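Looking after small premises - week 6 handout
Surfaces, dust and what to clean with

Notes typed up fast from the session, so excuse the gaps. Reading for next time is at the bottom. Bring your own gloves if you get rashes from the box ones.

Recap from last week: dry before wet. Always. If you put a damp cloth on dust you make paste, and paste goes into corners and screw heads and stays there. Vacuum or dry cloth first, then damp, then dry again.

Order in a room: high to low, far end to door. Shelves, ledges, tops of door frames, then desks and tables, then skirting, then floor. Bins emptied before any of it, not after.

Dust settles on everything, incl. things you don't think of as surfaces. Recessed fixings are the worst for it - the hollow in the screw head fills up and a cloth just skates over. Use a soft brush, small, dry. Black finishes show it most under side light.

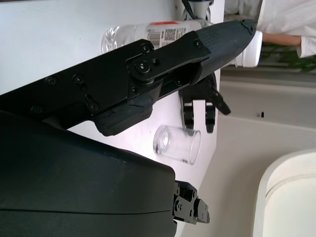
Fig. 1. Countersunk screws in a flat black plate.

Don't spray anything with a joint or a motor in it. Spray the cloth, away from the item. Same for keyboards, phones, light switches.

Cloths. Colour code is on the wall chart, learn it. Red is toilets, never leaves toilets. Blue is general. Green is kitchen. Yellow is basins. Fold into quarters so you get eight clean faces out of one cloth, turn to a new face when the old one greys. Wash hot, no fabric softener, softener coats the fibres and they stop picking up.

Dilution. People always go too strong. Stronger doesnt clean better, it leaves a film, film catches dirt, you're back in two days. For the neutral cleaner we use in class it's 20 ml to the bucket. Measure it. Ye-seo Yoo brought in the bottle from her own site and the label said something different, so - read YOUR label, every product.

Contact time. Disinfectant needs to sit wet. If you wipe it off straight away you've wiped off the thing that was going to work. Clean first, disinfect second, two seperate steps.

Light coloured tops (desks, canteen tables, counters). Matt ones hold on to scuffs more than gloss. Work up through these and stop as soon as it shifts:
- dry cloth
- damp cloth, plain water
- damp cloth, neutral cleaner
- melamine sponge, light pressure, try a corner first
Never scouring powder on matt. It polishes a shiny patch and that's permanent.
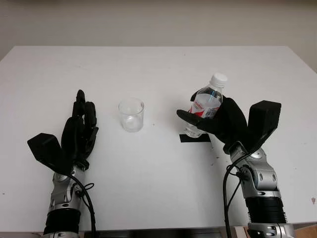
Do grey scuffs on a white table count as damage?
Mostly they are rubber or dirt sitting on top, so treat as a mark until you've tried all four steps. If you can feel it with a fingernail it's a scratch, write it in the log and leave it.

The log. Date, room, what you found, what you did, initials. Citlali Hinojosa's example went round the class, copy her layout. "Cleaned desk" isn't enough. "Desk by window, tape residue, neutral cleaner, gone" is.

Floors we only started. Two buckets, one clean one dirty, figure of eight with the mop, walk backwards. Signs out BEFORE the floor is wet. More next week.

To hand in: one room plan with your cleaning order marked on, max 3 pages. Due 2023-06-30, to Myung-ja Hwang, paper or email both fine.

Reading: chapter 6 of the course book, floors. Skip the part on stone.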